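Zukum cierra una ronda y deja de ser solo envíos

natia_ex
agosto de 2021
Zukum ha levantado 80 millones para salir de la paquetería y meterse en pagos para tiendas. Entra Ionescu como inversor principal. ¿Alguien lo ve?
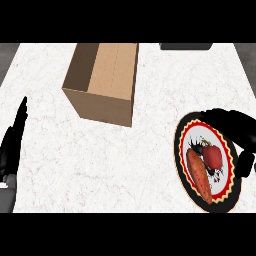 Respuestas

florkton33
Yo no. Tienen 1.000 tiendas clientes y la mitad usa solo la tarifa básica. Con eso no se monta un negocio de pagos.

dario_m
No estoy de acuerdo. La tienda ya les paga cada mes, venderle otra cosa sale barato. Florkton hizo lo mismo y le funcionó.

florkton33
Florkton tenía licencia. Zukum la espera para octubre.

natia_ex
Doina Janevski dijo en la presentación que contratan a 100 personas, casi todas en producto.

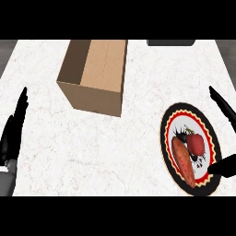 Caja de cartón abierta sobre mármol blanco

dario_m
Pues me parece mucha gente antes de tener la licencia. En lo demás sigo pensando igual.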